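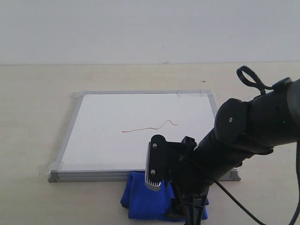

Whiteboard taped at the corners, blue cloth at the front edge, arm over the lower right.

Setting up the arm for board wiping

Clear tape holds better than putty on a smooth tabletop. Press it over the frame and down onto the table, and change it when the edges start to lift. Ours gets replaced every September whether it needs it or not.

Put the marker tray side toward you. If the tray has end caps, push them in before you start. A loose one will catch the cloth.

Use a microfiber cloth, folded once or twice. Wash it without fabric softener, which leaves a film that smears red ink worst of all.

Check the two bolts on the finger plate every 10 runs. Snug is enough. Hajar Radwan stripped one at the Manmont shop by leaning on the key, and it took an afternoon to get out.

Brush the grooves of the ribbed pad with a dry toothbrush. Ink dust packs in there and the cloth begins to slip. No alcohol on the pad.

Leave slack in the cable and run the arm through its full reach by hand, power off, before the first pass. Start 5 mm above the board and come down slowly.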